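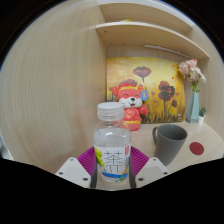
Dadside Ribbed Finger Set for Hand-Held Grippers
Sold by Zesedeo - left and right finger, ready to mount

We've been through a lot of fingers for hand-held grippers, and this is the set we keep putting back on! The Dadside fingers bend around whatever you close them on, so a round bottle gets held along its side and you don't have to line everything up perfectly before you squeeze.

What's in the bag
2 ribbed fingers, magenta
Mounting screws
Fit card with the hole pattern

Part number: 188
Color: magenta only for now (we asked about gray, and Kernodia says maybe in February)

How it compares
Our old favorite was the Oh flat pad. It's still great for boxes and books, and it costs less. On bottles, though, we had to grip harder with it, and thin plastic would dimple. We ran 100 bottle pickups with each set on a Saturday, same desk and same person squeezing, and the ribbed fingers dropped 2. The flat pads did worse, mostly on bottles that went in crooked. It's a small home-style test, so please try your own objects too - we'd love to hear what you find.

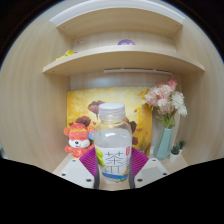
Ribbed fingers on a bottle of tea, gripped at the label.

Good to know
The magenta is bright, and we like that a lot when going through wrist camera footage, as the fingertips are easy to pick out against pale wood. Clear bottles are still hard on some cameras, so check your exposure first. Tighten the screws by hand and stop when they're snug. Wipe the ribs with a damp cloth now and then (dust gets in there and they start to slip).

Not a good match for coins, cards or anything very flat. Get the Oh pads for those.

Replacement fingers are sold singly. Please say left or right when you order.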